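Plavville Clothing Swap: Gallery
Posted 07/06/2018

The swap filled two rooms of the old Pestaner building this year, and 71 people signed in at the door. Most brought a bag or two and went home with about as much as they came with. Guðlaug Kvaran ran the folding and labelling. Thanks to Ingvarsson for the loan of the rails and the long mirror.

The gallery is in the order of the day. Captions are short — if you can add a name or a correction, write to the usual address.

Setting up
Rails went along the window wall, with children's sizes nearest the door. Coats had their own corner, as they did last time.

Sorting
Shirts and tops were sorted by size first, then by colour. Anything with a stain or a hole went to the rag box. Plain T-shirts were the biggest group by a long way.

Folding
Tops were laid out flat, smoothed from the neck down to the hem, and folded in three. Smaller things stayed in their packets where they had them.
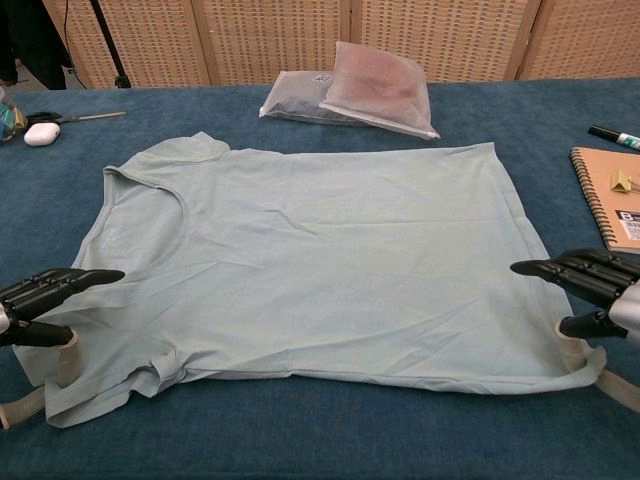
Pale green T-shirt on the blue cloth, softly creased. Two packets and the scissors at the back.

Leftovers
Seven sacks went on to the Mistimano shop. The next swap is in October, same building, and bags can be left at the desk from 3 pm the day before.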